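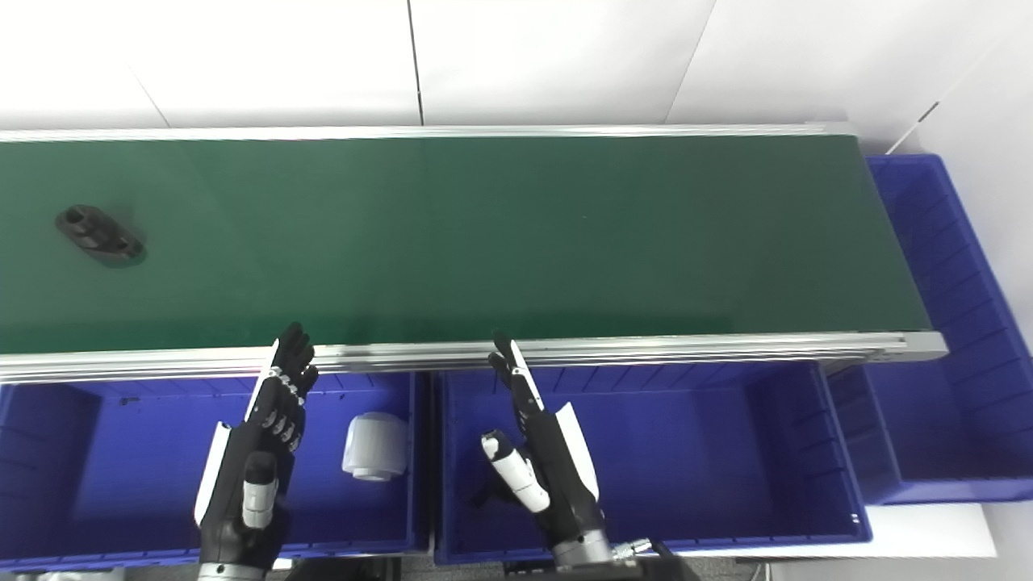 A small moulded part on the conveyor belt, with a blue plastic bin beyond the far end.

Returning and Recycling Small Plastic Parts: Frequently Asked Questions

March
By Kanyarat Inthanon, Customer Information Office, Brernora
Reading time: 4 minutes

The Brernora parts return scheme accepts used and surplus plastic components from households, repair shops and schools. The answers that follow apply to all collection points, including those at Zultport and Tanasarn. Terms for business accounts are set out separately in the account agreement.

What may I return under the scheme?

We accept rigid plastic parts that will fit inside a standard return bag. Typical items are brackets, clips, hinge covers, handles, wheels and spacers from furniture, household fittings and garden equipment. Parts of any make may be returned, whether or not they were bought from us.

What is not accepted?

Please do not send food packaging, plastic film, foam, rubber hoses or anything that has held oil, paint or garden chemicals. Items containing batteries or wiring must be taken to your local household recycling centre. Return bags found to contain such items may be refused at the counter.

Do I need to remove screws and metal inserts?

Loose screws, washers and springs should be removed. Metal inserts that have been moulded into the part may be left in place. We ask customers not to break parts open, as sharp edges are a hazard to counter staff.

Should parts be washed?

A wipe with a damp cloth is enough. Parts must be dry when they are bagged. Labels and small traces of glue need not be removed.

Does the colour of the plastic matter?

Parts of any colour are accepted. Customers returning more than one bag are asked to keep black and dark grey parts apart from lighter colours where this is practical. Mixed bags will not be turned away.

How do I obtain a return bag?

Bags are available free of charge from all 11 collection points and may also be requested by post. Each household may hold up to 7 bags at one time. Repair shops and schools should write to Ekkachai Ongart in the Accounts Office, who will arrange a larger supply.

When are the collection points open?

Most counters open at 9 a.m. and close at 4.30 p.m. The Tanasarn counter closes between noon and 1 p.m. Opening hours may change on public holidays, and notices are displayed at the counter beforehand.

Will I receive payment or credit?

No payment is made for household returns. Repair shops with a registered account receive credit by weight, which may be set against orders for Brenura replacement parts. Credit is entered at the end of each month and lapses after one year.

Can you identify a part and supply a matching one?

In many cases, yes. The Brenura list currently holds 478 replacement parts, of which 286 are kept in stock. Please bring the old part to the counter, or send it with form R2 and a note of the item it came from. Parts sent for matching should not be placed in a return bag, as the contents of bags cannot be recovered once they have been handed in.

I have returned something by mistake. What should I do?

Contact the collection point on the same day if possible and quote the number printed on your receipt. Unopened bags can usually be found. We regret that we cannot offer compensation for items returned in error.

May schools and community groups visit?

Visits to the Zultport site can be arranged during term time for pupils aged twelve and over. Applications should be addressed to Pornthip Chuensuk, Visits Office, at least six weeks in advance. Closed shoes must be worn by all visitors.

How do I make a complaint?

Complaints should be made in writing to Aurelia Mayrhofer, Head of Customer Services, giving your name, the collection point concerned and your receipt number. You will receive a written reply within fifteen working days. Complaint forms are held at every counter and are available in large print on request.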